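Speaker notes: Buying fruit for a small kitchen
Saqib Yousafzai, Clindwood food evening, February

Slide 1. Welcome
Say good evening, say thanks to the people of Clindwood for the room. Speak slowly. I have 15 minutes and then questions.
Tell them who I am: I buy fruit and vegetables for the lunch kitchen at Harju. We are a small kitchen, so one bad box is a big problem for us.

Slide 2. The mistake of my first month
I ordered 300 mangoes from Paltik because the price was good. All of them became ripe in the same two days. We made chutney, we made lassi, we gave fruit to the neighbors, and still we had to throw some away.
Pause here. People usually laugh.
The price was low, but I did not ask when the fruit would be ready to eat. Now it is my first question on the phone.

Slide 3. Color is a weak sign
Many customers believe that a red mango is a ripe mango. The red part depends mostly on the variety and on how much sun the fruit had. Some varieties stay green when they are ready, and others turn fully yellow.
I trust my hand and my nose more. Press softly near the stem with the flat part of the thumb, never with the tip. The fruit should give a little. Then smell at the stem end.

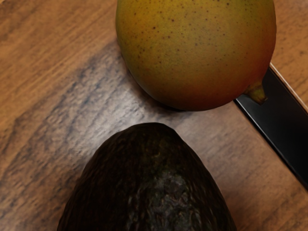 Slide 4. How we store it
Hard fruit stays in the room, in one layer, away from the window. We do not put it in the refrigerator before it is ripe, because cold can stop the ripening and the flesh may become gray inside.
When it is ripe, it goes in the cold for a few days at most.
If we need it faster, we close it in a paper bag with a banana. Ask the audience who does this at home.

Slide 5. Ordering in steps
Explain the new plan with Ramomel, our present supplier. Each delivery has 2 groups: one ready for tomorrow, one still hard. I open 10 pieces from each delivery before I sign the paper. The driver did not like it in the beginning. Now he waits and drinks tea with us.
Do not mention prices here, I promised this to Ramomel.

Slide 6. What to do with too-soft fruit
Puree, then freeze flat in bags. Write the day on the bag before filling it, the pen does not work on a wet bag.
Show the recipe card for the yogurt drink. Copies are on the table by the door.

Slide 7. Questions
If no one asks, tell the story about the papaya.
Remember to give back the microphone.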